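## 小さな引き出しの話

編集担当のナディア・ダンツァーです。前号で「机のこまごました物、どうしてます?」と聞いたら、お便りが20通も届きました!みなさん悩みは同じなんですね(ちょっと安心)。

わたしの最近のお気に入りは、黄色と黒のパーツケースです。もともとはネジや釘を入れる道具箱の仲間なんでしょうけど、ボタンや糸、切手、替え芯なんかにもぴったりで。引き出しが透明だから、開ける前に中身の見当がつくのがうれしい!

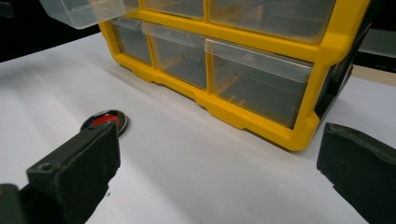
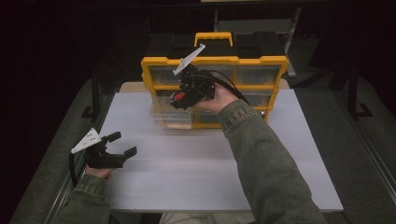 さて、何をどこに入れるか。手芸仲間のシヴァプラサードさんは色別派、わたしは断然「使う回数」派です。毎日さわる物は手前に引きやすい段へ、年に2回しか出番のない物は端っこへ。最初の3日は間違えてばかりでしたが、今はもう手が勝手に動きます。ラベルは貼るか迷って、結局まだ貼っていません。

あと、上に持ち手がついているのが地味に便利で、食卓で作業したい日はケースごとお引っ越し。そのときは引き出しを全部きっちり閉めてから持ち上げてくださいね。わたしは11月に一度、廊下でビーズをぶちまけました……。いまだに掃除機がカラカラいいます。

お便りの中から4通を次号でご紹介します。レオポルトさんの「お菓子の缶を重ねる方法」もお楽しみに!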